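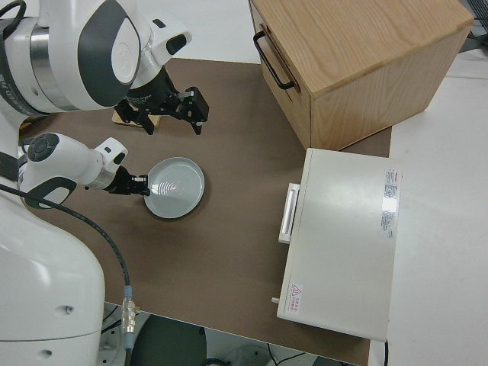

A pale gray dish on one of our brown tabletops, beside a wooden cabinet with a black handle.

About Karnine

Karnine sells tableware and small kitchen goods from a shop and stockroom on Tuller Street. We opened with 6 shelves of plates and mugs. The list now runs to 528 items, and 282 of them are for the table.

Most of what we carry is plain. Dishes have a raised rim, colors are quiet, and storage pieces are made to stay out on the counter. We buy from small makers and from two larger suppliers, Tsoukalas for ceramics and Kuvo for wood and wire goods. Every new piece is set out on a table with other things before it goes on the list, so we can see how it looks in use and how much room it takes.

212 shares

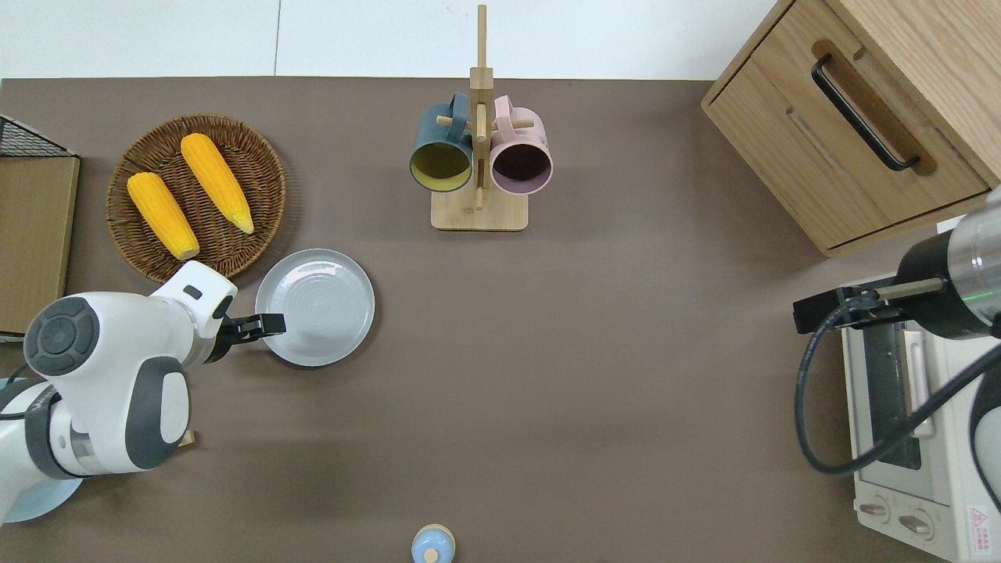

Photo: Karnine

Mug trees are the thing customers ask about most. They suit a kitchen that is short on cabinet space, and a pair of mugs in different colors looks good on one. Woven trays sell well in late summer, when people want somewhere to put corn and tomatoes.

The shop is open every day but Wednesday and closes at 6. Orders placed before 10 in the morning are packed the same day. Chipped or broken pieces can be exchanged at the counter or by mail. Please keep the box.

4 comments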